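21/08/2023 — sourdough drying trial, batch 2

Starter from the Jarman jar, fed last night, peaked early. Spread thin on parchment, five sheets. Noemi wanted it thinner than last time so I used the offset spatula and went over each one twice. Took forever.

Weights before drying: sheet A 31 g, sheet B 37 g, rest not logged, scale battery died. Rhodri has the spare, ask him.

No heat this time. May batch went in the oven with the light on and came out tan at the edges and barely woke up when we fed it. Leaving these on the rack by the window, fan on low. Rhun G. says cover with cheesecloth, Rhun F. says don't bother. Covered three, left two bare, will see. 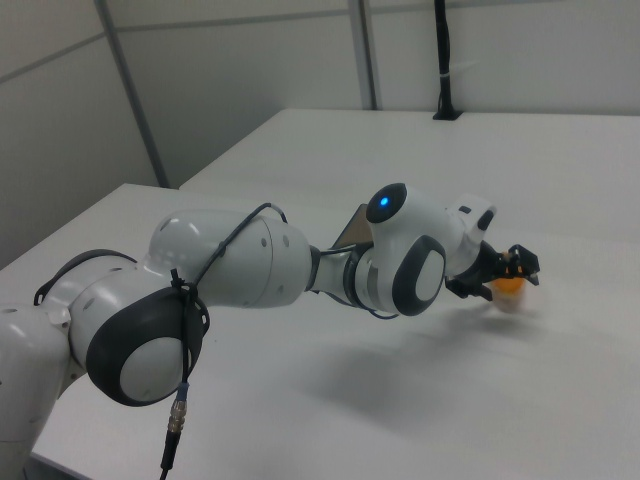 How dry does it need to be before it goes in the jar? Dry enough to snap clean — if it bends at all it goes back on the rack.

Flour: the Drunell whole rye is nearly gone, 800 g left in the tub. Enough for the revival feeds but not for the Otuvstead samples too. Heledd is ordering, told her the coarse one not the fine.

Revival plan, same as before so we can compare:
- crumble into lukewarm water, let it sit til soft
- equal weight rye, stir, lid on loose
- feed again next morning, mark the level with a rubber band
- smell it, write down the smell (we forgot this in May)

Labels need the flour on them as well as the date. Two jars in the cupboard just say "dry" and I have no idea whose they are or what they were fed. Probly toss them.

Also Flornton want a packet by mail. Small envelope ok? Check with Noemi re: moisture, maybe double bag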